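1/ I've been doing the books for a small repair shop in Villey for two years. A few notes on pricing, in case you're starting out.

2/ Charge for diagnosis. We didn't at first, and by March we had 17 machines on the shelf that people never came back for. Now there's a flat fee, paid at drop-off.

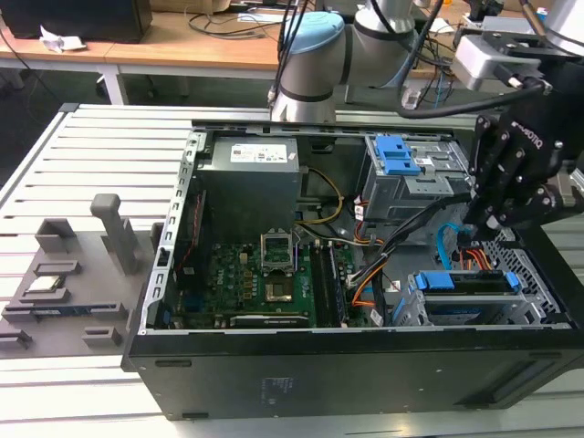
Tower on its side, panel off, CPU socket open.

3/ Write down what the customer says is wrong, in their words. Have them sign it. Most arguments over a bill start with two people remembering the phone call differently.

4/ Keep parts and labor on separate lines. My old boss, Brândușa Furtună, put everything in one number and spent half her mornings explaining it.

5/ Set a limit before you open anything. Ours is $200. Past that, we call first.

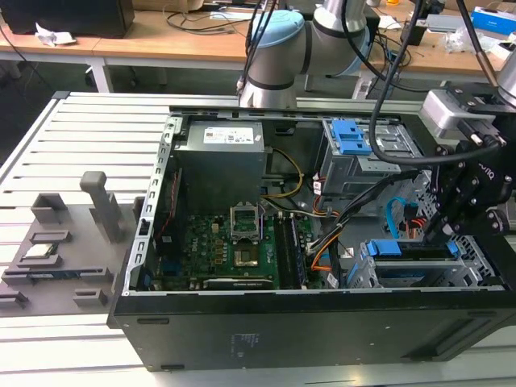 6/ If they don't pick up, the job waits. We once went ahead without an answer and ate a $592 bill.

7/ For invoices I use Trover. It's slow to load but the tax report comes out right.

8/ Storage fees next. I still haven't settled on a number for those, so tell me what you charge.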